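Ticket 568: Hand-held gripper, comparison of finger pads on quilted garments
Status: Open, awaiting second reading
Raised by: Kristaps Venckus, Vatero site
Assigned to: Aksel Blöndal, Willton

Summary
The reporter states that the hand-held unit fitted with the Plindlow pads loses its hold on padded outerwear during the lift. The same unit fitted with the blue pads does not show the fault to the same degree. A decision is required before the October order is placed.

Log

09:10 – K. Venckus
Fault reproduced with the Plindlow pads. The garment is held on closing, but the outer shell slides out once the filling is compressed. Knitted items and towels are unaffected. Finger screws checked for tightness and camera mount checked for play; no fault found in either.

09:45 – A. Blöndal
Please confirm the firmware version and the grip width recorded at the moment of release. Please also confirm that the pads were cleaned before the session. An earlier ticket concerning residue on the pads was closed without a cause being found.

10:20 – K. Venckus
Firmware is the current release. Pads were cleaned with the approved wipes. Release occurs in 20 of 129 lifts, in most cases where the fingers have closed across a seam. Log files have been placed in the shared folder.

11:35 – A. Blöndal
Received. The width trace falls steadily before each release, which suggests slip at the pad surface and not a loss of closing force. Please change to the blue pads, leave all other settings as they are, and repeat with quilted outerwear on a bed.

14:05 – K. Venckus
Blue pads fitted. Repeat in progress; image attached.

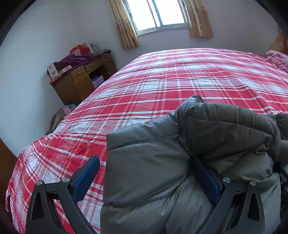

Attachment 1. Blue pads, grey quilted jacket on checked sheet, right finger in the folds.

14:50 – A. Blöndal
Thank you. Please record seam grasps separately from those on the open panels. The Åberg controller is to remain out of the comparison until the pads are settled – Halfdan Eyvindsson has been informed.

15:30 – K. Venckus
Noted. Seam grasps will be entered under their own heading. A second set of blue pads is requested for the Willton bench.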